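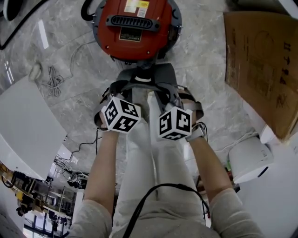 Friday, June 16, 2023

Floor corner, before the vacuum test

The red robot vacuum is on the marble now. I wanted to start the run in the morning, but the floor is not ready and I prefer to write down what must be done first, so Baptiste can continue if I am away.

Cables are the main problem. The white one is in a tangle, with its small plug next to it, and a thin cord goes from there in the direction of the vacuum. The brush will take a cord like this in one second. Last November we lost a side brush in the same manner and waited long for the new one. Please make a coil of the white cable, close it with a strap and put it in the drawer. The black cables on the floor must also go up on the hooks.

The carton marked 11714 can stay in the building but not on the test area. I did not find this number in our list. Baptiste Langlois thinks it came with the Brollis delivery. To check the paper before somebody opens it.

White panel: it is only leaning. If the vacuum pushes the foot of it, it can slide on polished stone. Lay it flat behind the shelving, two persons.

Plan for the run, when the floor is free:

- Sweep by hand one time, then spread 500 g of the test dust.
- Dust box weighed empty: 231 g. I wrote it also on the tape inside the lid.
- Suction on the low step first. The high step only after lunch, it is loud for the people at Irano next door.
- Stop at 530 seconds, weigh again, clean the filter outside.

Question for myself: does the gray marble confuse the cliff sensor? The veins are white and the surface shines a lot. On the matte tiles we had no stops. If it stops here, note the place with chalk, not with tape, the glue stays on the stone.

Still open: new filters from Clarulik, and a longer broom.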